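Fistdale Cloth Exchange
Frequently asked questions
Last updated Apr 19, 2026

What is the exchange?
A lending and laundering service for cleaning cloths and towels, run out of the old Brunet building in Fistdale. Cafés, hair salons, childcare centres and households take clean cloths and bring back used ones. We wash, sort and mend them, and they go out again. Members pay a flat fee and don't own particular cloths.

Who can join?
Anyone living or working in Fistdale or Hultska. Businesses outside the area can ask to be put on the waiting list. It moves slowly.

What does it cost?
Household membership is $13 a month. Business rates depend on how many bundles you go through, so send us an email with a rough idea of your week and we'll quote. There is no joining fee and no deposit on the bags.

How do I swap my cloths?
Bring them to the side door on the laneway in the green bag you were given. Tie the bag, put your member tag on the handle and take a clean bundle of the same type from the shelf inside. If the shelf is bare, ring the bell. Please don't leave bags outside after closing – the laneway floods.

What types are there?
Cotton tea towels, cotton terry hand towels, microfibre cloths and heavy huck for floors. Colours and patterns vary within each type because we buy seconds and end-of-line stock. You may get plain ones one time and striped ones the next. They do the same job.

Do I need to rinse cloths before I return them?
Only if they have been used with food, milk or hair colour. A cold rinse and a good wring is enough. Cloths used with bleach must be bagged separately and marked, as bleach residue will ruin the rest of the load.

Can I wash them at home between swaps?
Yes. Cotton can go through on warm or hot. For microfibre:
Wash at no more than 40 degrees.
No fabric softener and no dryer sheets. Both coat the fibres and the cloth stops picking up water.
Keep it away from cotton terry, which sheds lint.
Line dry if you can. If you use a dryer, low heat only.

My microfibre cloth has stopped absorbing. Is it finished?
Usually not. Most of the time it's softener or built-up detergent. Soak it in warm water with 2 tablespoons of washing soda for an hour, rinse until the water runs clear, and dry it without heat. If water still beads on the surface, bring it back and put it in the grey tub.

Why won't you take polishing cloths?
Car wax and furniture oil don't come out at the temperatures microfibre can stand. Oily cotton rags are worse, because they can heat up by themselves in a pile. Linseed oil in particular. We won't accept either, even from business members.

What happens to worn cloths?
Cotton with small holes gets mended or cut down for rags. Terry that has gone bald is sent on as animal bedding. Microfibre is harder, as there is no good local recycling for it. We get around four extra months out of the tired ones by moving them down to bathroom and floor use, and after that they go to landfill.

Does microfibre shed plastic in the wash?
Yes, all synthetic cloth does. Our three machines have external filters on the outlet hose, and the fluff is scraped off and binned. At home, a full load, a cooler wash and a shorter cycle all reduce it. If you would prefer no synthetics at all, tell us and we'll set your membership to cotton only.

What detergent do you use?
Brika unscented powder. We changed over from liquid last year following complaints about the smell. If you have a skin condition, let us know and we'll give you bundles from the double-rinsed shelf.

I've lost some cloths. What do I owe?
Nothing, within reason. If a bag is regularly coming back well short we'll ring you. Lost bags are $4 each.

Can I donate my own towels?
Cotton only, clean, any colour. No bath mats.
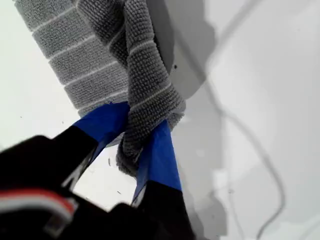

Cristóvão Macedo asks whether the washing soda soak is safe for cloths with coloured stripes, as his own washing soda packet warns about dyed fabrics. It has been fine on ours, but try one cloth first and don't leave it in overnight.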